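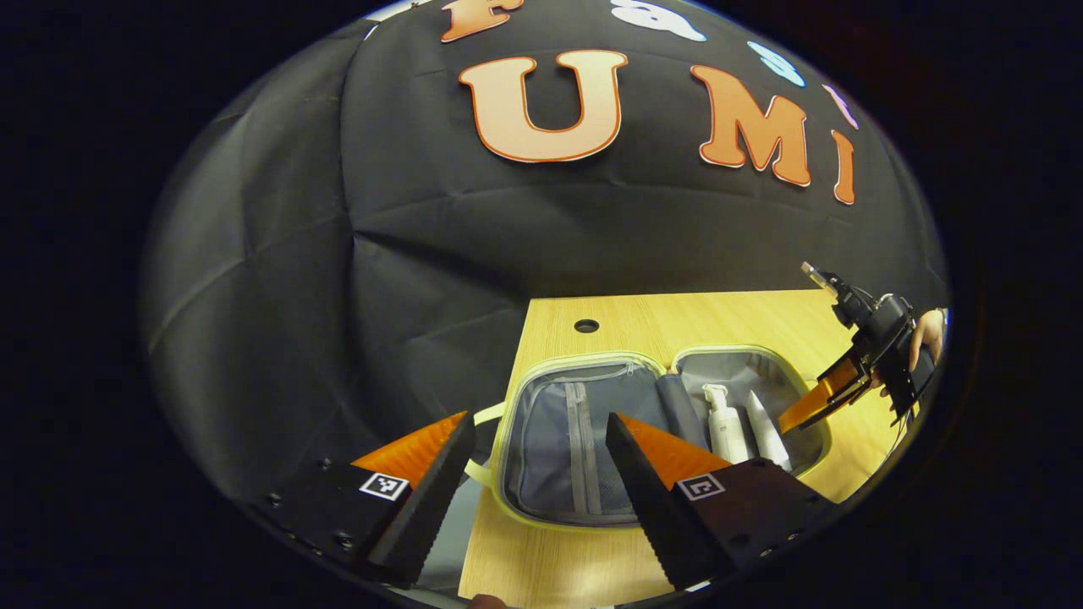

Cut-out letters on the black backdrop, cream with an orange outline.

So I've been going on about fiber for years (sorry, friends, I know), and now I get to share some news I'm really happy about. Our little nutrition practice, Zilport, is starting a free breakfast workshop in April, and it's all about beans, oats and other cheap stuff that keeps you full until lunch!

The idea came from my colleague Nermina Vasić. She kept hearing the same thing from her clients: they skip breakfast, grab something sweet at ten and then feel guilty about it all day. I hear it too, all the time. Neither of us wants to hand out another list of foods to avoid, so we're going to cook together and talk while we eat.

Each session runs 2 hours, starting at 9 a.m., and you'll go home with a jar of overnight oats and the recipes. I'm doing the first half, which is mostly me getting excited about labels - how to read the fiber line, what a serving means, why the front of the box is the last place I look. Then Todor Yordanov takes over at the stove. He makes a savory oatmeal with white beans and fried onions that I was very rude about before I tried it. I've now had it for breakfast all week.

We have 94 places in total for the spring, and they're free thanks to a small grant from Altorine, who also paid for the pots. They have no say in the recipes and we won't be selling anything, in case you were wondering (I would be!).

You don't need to know how to cook. If you have diabetes, celiac disease or a history of disordered eating, please tell us when you sign up and Nermina will call you beforehand, so you can decide together whether a group is right for you.

Sign-up is through the form on our workshop page, or just ask at the front desk. Bring a clean jar with a lid - 500 ml is a good size - and a spoon you like.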